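About Zindimano

Zindimano is a small testing bench. We take ordinary soft goods, mostly cotton balls, pads, wadding and stuffing, and we check whether they do what the packet says. Shops and small importers pay us for it, and a few schools send us things as well. If you came here looking for a mission statement, we wrote one in the first year and took it down again. It said we were passionate about quality. So does every bag of fluff we have ever opened.

How we started

Veerle Michiels spent years buying for a craft supplier and got tired of the word "premium". She had a drawer of samples that were all premium, and half of them shed over everything. She began keeping notes, then weighing things, then asking suppliers awkward questions by phone. Kristof Jacobs was one of the suppliers. He couldn't answer the questions and found that it bothered him, so he came over to the other side of the desk.

The first paid job was for Segers, a shop that wanted to know why one batch of toy stuffing went lumpy and the next didn't. We gave them a report and an invoice. They queried both, and they have been a customer ever since.

What we do

We look at softness, shedding, how well a thing keeps its shape, and whether the count on the packet matches the count in the packet. The last one sounds petty. Go and tip out a bag marked 100 some time.

A standard job takes 3 working days once the samples are in our hands. Large lots, up to 2000 pieces, take longer and we will tell you how much longer before you commit. We don't do rush jobs. We tried them, and the results were the sort of results you get from rushing.

What we don't do

We don't give out badges, seals, stars or ticks. Clients ask for one nearly every month. A seal tells a shopper that somebody was paid to print a seal, and we would sooner hand over the numbers and let people argue with them. You may quote our report on your label if you quote the whole sentence.

We don't test for medical use. There are proper labs for that and you should ring one.

We also don't accept "feels luxurious" as a claim we can check. Senov, our own grading sheet, has no line for it. It does have a line for colour, and a line for whether the fibres come away on a dark cloth, and those two settle most disagreements before they get to Kristof.

On the bench

Most of the work is plain handling on a white table, with clear domes and perforated metal, and a good deal of looking closely at small round white things. Visitors tend to expect something grander. They are welcome to come anyway, by appointment, as long as they leave the woolly jumper in the car. 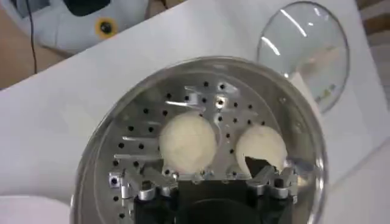 Veerle Michiels
Founder and head of testing

I get asked whether all this matters, given that we're talking about fluff. My answer is that it matters to whoever paid for it. Two white balls side by side can look much alike until you notice one is bigger, and then you start wondering what else you took on trust. I'm not convinced that every supplier is careless. I'm not convinced they're careful either, and the packet is no help in deciding.

I should say that our own methods get the same treatment. The shedding test was changed in June after Gusodton, a wadding importer, complained that it favoured longer fibres. I thought they were making excuses. We ran their samples again, and they had a point. The old results are marked as old in our files and anyone who bought a report under the earlier method can have it redone at no charge.

Sending us samples

Send unopened packets, please, and at least two of each. Write or ring first so that we know they're coming. Anything that arrives already opened goes back, and the postage is yours.

Page last checked Sunday, July 27, 2025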